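Re: [flovimen-users] Gripper opening mid-task, fixed in October release?

I've read the message below twice and I still don't think the October release fixed this. It may have fixed something. I'd like to know what before we all tick it off and move on.

> Quick update on the dropped grasps. We traced it to noise on
> the cable between the Drokex gripper and its board. When the
> cable flexes at the wrist the position reading jumps, the
> Lamenov controller decides the fingers have closed on nothing,
> and it opens them to try again. The October release filters the
> reading. We have not seen a drop on our bench since installing
> it, so I suggest we close the thread. Anyone still on the old
> release should update. If you still get drops after that,
> please check your cable routing first.

Fine as far as it goes. I can believe a noisy reading would do that. What I can't square with it is our own log.

We run two arms on one rail, and the job is getting plug-in chargers and adapters in and out of a power strip with other clutter left about: flower pots, desk fans, a few long cables. The grippers come close together over the middle of the table a lot, and it is the handover there that goes wrong.

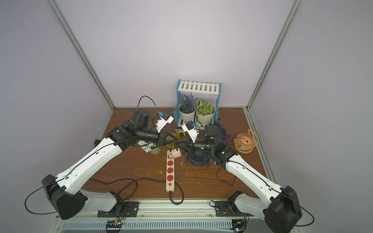

Does cutting the power make the gripper let go?

It depends on which power you cut. With the Drokex fingers, taking away motor power leaves them where they are, so whatever was held stays held until somebody turns the release screw. If only the controller goes down, the gripper carries out the last command it was given, and if that was "open" it opens.

I put that in because three people have written to me off list assuming the opposite, and it matters for what follows.

In October we did 613 runs, all of them on the new release. The gripper opened without being told to in 14 of them. That is a better figure than we had on the old release, I grant you, but it is a long way from fixed. In every one of the 14 the position reading was clean. I went looking for the jump described in the quoted message and there isn't one. The reading sits flat, the grasp is marked good, and then an open command turns up in the log with the source field blank.

A blank source ought to be impossible. The Lamenov manual says every command carries the name of whatever sent it, and that unnamed commands are refused. Either the manual is wrong or the check is off. I asked support which, and was told to check my cable routing.

So I did check it. I re-routed the wrist cable on the left arm, gave it a bigger loop, clipped it down, and left the right arm alone as a comparison. The drops carried on, on both arms. I also swapped the two gripper boards over, in case one was poorly, and it made no difference that I could find.

What does seem to line up is the handover. The open commands come when one arm has just been told to let go and the other is meant to be hanging on. My guess, and it is a guess, is that the release goes to both grippers and the second one only ignores it if the message arrives in the right order. A filter on the position reading would change the timing a little, and that alone might explain why the drops got rarer. It would also explain why a bench with a single arm sees none at all. Is yours a single arm, by the way? The message doesn't say.

A dropped charger is a nuisance and no more. The other half of the fault bothers me a good deal. In 2 of the 14 runs the gripper opened and then shut again at full force, with the grip limit back at its factory setting. Our limit is set low on purpose. People reach in to clear a jam, and they do it trusting that the worst they'll get is a pinch. With the limit gone that's no longer a safe thing to assume, and the panel still showed our own low figure the whole time. I only know because the motor current is logged separately.

I would call that a safety fault and I'd like to see it called one in the release notes. "Improved grasp stability" is how October was described. I don't know what a new user is supposed to take from that.

Chargers are a fair test of it, for what it's worth. They're small and smooth, and gripped by the base with the prongs up there is very little for the fingers to hold. The wrist camera view is what I go back to when I want to know whether a grasp was good before a drop — the table behind may be smeared from movement but the charger itself usually comes out sharp enough to judge.

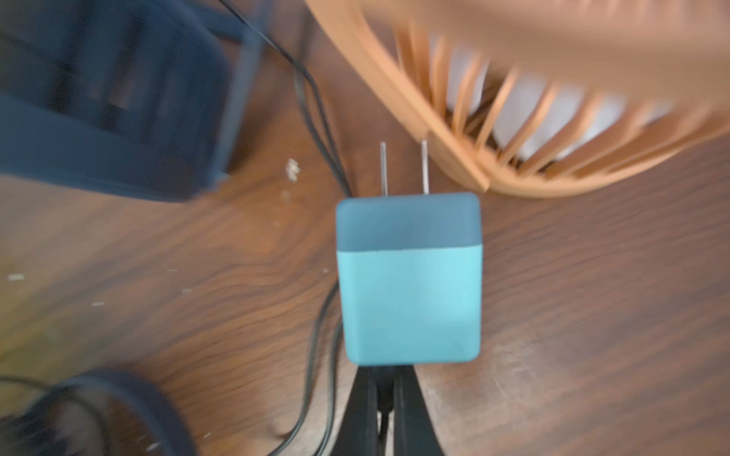

Posted by flovimen-bench, 3rd November
To: flovimen-users

Someone will say that a grip like that is marginal and was going to slip whatever the software did. I don't accept it. A slip shows as a slow change in finger position with no command behind it, and we get those too. They are logged as slips and I haven't counted them in the 14.

What we've done here until there's a proper answer:

Hands stay out unless motor power is off at the wall. The soft stop is not good enough, for the reason given further up. The strip we practise on stays unconnected to the mains as well, and I'd urge the same on anyone doing plug work.

The grip limit is now sent again before each grasp. It's clumsy and it slows things down. I can't promise it helps either, as the fault is rare enough that a quiet week means very little.

Handovers have a pause in them, long enough for one gripper to report back before the other is told anything. Again, too early to say.

The Samarakoon bench has the same two-arm layout as ours, so if someone from there is reading, could you search your logs for open commands with a blank source? You need the full log, the short one leaves that field out. And if you record motor current, look at whether the limit held on the next close.

I'd also ask that the thread stays open. If the next release comes with an account of where a blank-source command can come from, I'll run the whole lot again and report back, whichever way it goes. Another filter on its own won't persuade me.

Logs are on the share under October, in the handover folder. The clock on the right arm's board runs slow, so line them up on the command number and ignore the times.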